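东西放进箱子以后

我在Sollstead的仓库里管了几年零散物料，写这篇文章是想说一件很小的事：硬边的、不带盖的金属箱，比大多数人以为的好用，而大多数仓库和工作间却在往反方向走。

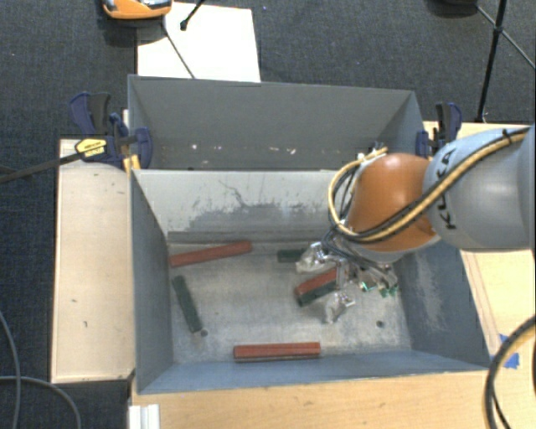 灰色金属箱，里面是红色和深绿色的长条块。

这几年流行把东西分得很细。抽屉里再放小盒，小盒里再放隔板，隔板上贴标签。去年我们也这样改过一次，买了Evero的一整套分格收纳，花了两个周末把物料一件件放进去。做这件事的人是Maya Yammine和我，她比我细心，标签都是她写的。刚弄完那几天确实好看，来参观的人都要拍照。

到了第三个星期，格子就开始乱了。长一点的条块放不进去，有人就斜着搭在两格上面。有的格子满了，旁边的格子空着，但标签不一样，大家不好意思往里放，于是放在架子顶上。架子顶上没有标签，谁都可以放，最后那里的东西比格子里还多。

我后来想，问题出在我们把整理当成了一次性的工作。分格收纳要求每一个放东西的人都记得规则，而且愿意多走几步、多看一眼。白天人手够的时候还可以，傍晚收工前没有人愿意这样做。一个办法如果只在大家有精神的时候管用，我觉得就不能算管用。

敞口的金属箱要求低得多。同一类的长条块，不管红的绿的，放进同一个箱子里就算完成。它们在箱底横着斜着都没有关系，要用的时候低头一看就知道还剩多少。颜色在这里帮了很大的忙，红色和深绿色落在灰色的底上，隔着过道也分得出来。要是块是灰的，箱子也是灰的，我就不会这么说了。

Sixten Moen不同意我的看法。他在隔壁的包装间干活，习惯把每样东西都摆成一个方向，收工的时候箱子里整整齐齐，像刚拆封的一样。他的理由是，摆齐了能多装，也不会碰坏棱角。多装这一点他说得对。同样大小的箱子，摆齐和乱放，装的数量差很远。如果是要发走的货，或者要堆上架子存半年的料，我也会摆齐，一层一层放。

可是每天要拿进拿出的东西是另一回事。早上摆齐，中午就散了，下午再摆一次，第二天又从头来。把这些时间加起来，够做很多别的事。再说箱子里只放几根的时候，摆齐也省不出什么地方，箱底大半还是露着的。我的原则是，存放的箱子要齐，周转的箱子可以乱，两种箱子不要混在一起用。我们以前吵来吵去，多半是拿一种箱子的标准去要求另一种。

再说说箱底。用久了的金属箱，底面都会有划痕，有发白的斑，磨得没有光泽。有人看了觉得旧，想换新的。Ottar Sandberg管采购，去年五月收到过换箱子的申请，理由一栏只写了"外观"。他没有批，我认为他做得对。划痕说明箱子天天有人用，并不影响装东西。真正该换的是底面翘起来的、边口卷了会割手的、立在地上摇晃的。这几种毛病用手一摸、用脚轻轻一推就知道，和好不好看没有关系。

塑料箱我们也用过，Wovus的，轻，便宜，一个人可以摞起来搬五六个。装布料和纸品很合适。装硬的长条料就差一些，角上先发白，再裂，裂口里卡进碎屑，很难清。金属箱重，搬的时候响，冬天摸上去冰手，这些都是缺点，我不想替它瞒着。但是它放在那里就不动，往里丢东西也不会跟着滑，这对装料的人来说很要紧。

箱子的高度也值得说一句。买箱子的人喜欢买深的，觉得装得多。深箱子的结果是，底下的东西没有人拿，上面的用完就去开新的一箱。我清过一个深箱，最下面一层压着的料，连Sølve Nygård都认不出是哪一批的，而她是我们这里待得最久的人。浅一些的箱子装得少，满得快，空得也快，东西总在流动。我宁可在地上多摆一个箱子，也不愿意往深处找。

两个箱子前后挨着放，是我们现在最常用的办法。前面一个正在用，后面一个接着用。前面的空了，就把后面的拉过来，空箱送回去装。这个办法没有什么新鲜的，开小店的人家里，米缸旁边放着下一袋米，也是这个道理。它的好处在于不需要记账，也不需要有人专门去看，剩下多少一眼能看见。标签还是要有的，一个箱子一张，写清楚里面是什么就行。Maya原来写的那些标签，我们留下了一部分，贴在箱子外面，到现在还在用。

箱子与箱子之间要不要留空，我们也试过。留得宽，手好伸进去，扫地也方便，可是过几天就有人在空当里塞东西，一卷胶带，一块抹布，一副手套。留得窄，就没有这个问题，只是擦地的时候要把箱子挪开。我选窄的。每周五挪一次箱子，顺便把底下扫干净，比天天去收拾空当里的杂物省事。

有人会说，这样的标准太低了，放任下去，整个仓库都会变成一堆敞口箱子。这个担心有道理。我见过那样的地方，箱子越来越多，里面什么都有，螺钉和擦手纸混在一起，谁也不敢倒掉。所以我的办法有一条是不能让的：一个箱子只放一类。颜色可以不同，方向可以不管，种类不能混。只要有一件不相干的东西进去，第二件很快就会跟着来。发现了就要当场拿出来，不要等到周末大扫除。

Ivar Lie前些日子问我，要不要给他在Matsuda车间的工作台也配上分格盒。我去他那里看了看，他的台子上都是小件，弹簧、垫圈、细螺钉，彼此长得很像，混了就要用卡尺去量。这种情况我建议他用分格的，而且格子越小越好。我反对的是不看东西就先买盒子。先把要放的东西摊开看一看，长的短的，硬的软的，一天拿几次，再决定用什么装。多数人的顺序是反过来的，盒子先到了，再想办法把东西塞进去。

我们那套Evero的分格收纳没有扔，现在放小零件和文具，用得很好。长条料全部回到了金属箱里。箱子是旧的，底上有划痕，料也不是每天都朝一个方向。Sixten经过的时候偶尔还是会伸手把它们拨齐，我不拦他。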